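The Cumby County Historical Society has opened a collection of court papers from the Plurkeck mill strike, giving the public its first full look at how the county handled the arrests that followed.

The papers cover the criminal cases brought against strikers in 1934, along with a smaller set of complaints made against company guards. Most of the strikers' cases ended in fines or short jail terms. The complaints against the guards never reached a jury.

Alvar Myklebust, a retired history teacher who spent years indexing the files, said he began with the docket books and worked outward from there.

"The docket gives you a name, a charge and a result," Myklebust said. "The loose papers tell you who came to court to speak and who was turned away. For a long time we had the first part and almost none of the second."

The collection runs to more than 2000 pages. It had been stored in the basement of the old Torvik courthouse until the county cleared the building in May. Some pages have water stains along the lower edge, and a few of the carbon copies are too faint to read without a lamp. 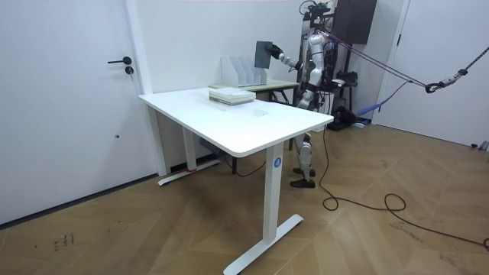

*Page last changed: 21 September 2020*

Among the papers are 100 sworn statements taken from mill hands, shopkeepers and railroad workers in the weeks after the strike. Many describe the same evening at the Flatetti crossing, where guards and pickets fought near the company gate. Three people died there. The statements differ on who moved first – several witnesses changed their accounts between the first hearing and the second.

The county attorney at the time dropped the complaints against the guards, writing that he did not expect a local jury to convict. His letter to the court is in the collection, as are two replies from the families of the dead. Neither family received an answer that the society has been able to find.

Myklebust said the files should also help relatives of the convicted strikers. Under a county resolution passed last year, families can ask for a formal review of a conviction, but they must supply the case number and a copy of the original charge. Until now that meant a written request to the clerk and a long wait.

The review does not carry any payment. It can lead to a notice being added to the court record, and the county has agreed to print each notice in full.

Scans of the first 1000 pages can be read at the society's office in Torvik, and paper copies can be ordered at the front desk. The rest will be added as they are cleaned and scanned. Original papers can be viewed by appointment only – readers are asked to bring photo identification and to use pencil in the reading room.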